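The Orange Shirt

Renata Saavedra got off the bus in Galwood at 6 in the morning with one bag and a bakery box tied with string. The box had been on her lap since Bautista and the bottom had gone soft. She carried it flat on both hands across the parking lot.

Her father's house was the third one past the feed store. The key was still under the paint can. Inside it was cold, and the kitchen smelled of coffee grounds and machine oil, as it had when she was a girl. He had been gone since October. Her brother had come for the truck and the rifles and left everything else for her.

She put the box in the refrigerator, which was running, and started on the bedroom.

Most of it was easy. Work pants went in one pile and flannel in another. There were seven belts on a nail. She found his discharge papers in a shoebox, along with a receipt for a water pump, and kept both. By noon she had filled five bags and moved them to the porch.

The T-shirt was in the bottom drawer under the winter blankets. She knew it right away. He had worn it every summer on the ferry to Turkano, when he ran the ropes and she sat on a life jacket chest and ate crackers. All the deckhands wore orange that year. The captain said he wanted to be able to find them if they went in.

She took it to the table and dropped it there.
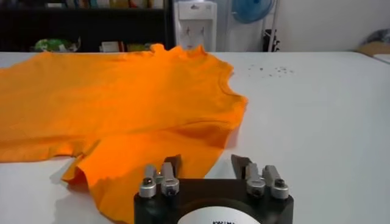

The shirt on the table, with the neck toward the right.

Someone knocked on the porch post. It was Eyvindur Østergaard from across the road, holding his hat. He was older than she had expected. He had worked the ferry too, three seasons, until his back quit.

"I saw the bags," he said. "I didn't know if it was you or your brother."

"It's me."

He came in and wiped his feet for a long time. Then he saw the shirt and stopped.

"He kept that?"

"Under the blankets."

"Mine went for rags," Eyvindur said. "My wife washed the windows with it." He did not touch it. He pulled out a chair and sat down sideways, with one arm over the back. "Did he tell you about the night the engine died?"

"No."

"We drifted until it got light. Your father sang the whole time. Terrible voice. The captain told him to stop and he said he would stop when somebody fixed the engine."

Renata cut the string on the bakery box and put out two plates. The cake had slid to one side and most of the icing was on the cardboard. They ate it with spoons.

"What did he sing?" she asked.

Eyvindur thought about it. He hummed a few notes, shook his head, and tried again lower. She did not recognize it. He said there was a part about a mule.

When he had gone she washed the plates and carried the last bag out. The thrift store truck was coming Wednesday. She wrote her phone number on a piece of tape and stuck it to the door.

Then she went back in for the shirt, folded it twice, and put it in her bag on top of the shoebox.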